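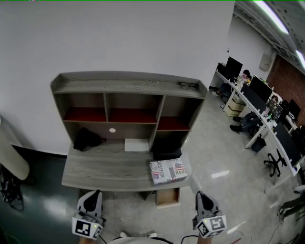

The gray desk with the red-backed hutch.

So I finally started my Portuguese course in October! I've wanted to learn it ever since I fell for fado (the music, all that lovely moping), and I signed up for 14 weeks of evening lessons with a teacher called Aarne Valtonen, a Finn who lived in Lisbon for years. My goal is 1,000 words by the end. I have 98 so far and a good chunk of them are cheese.

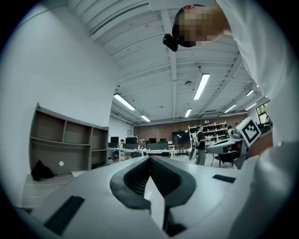 The nasal vowels are killing me. I practice "pão" in the shower and it still comes out as something rude, or so Aarne tells me. Verbs are going better, and I managed 3 whole sentences on the phone with my aunt in Porto before she switched to English. Next up is the past tense, and I've already bought new flashcards for it.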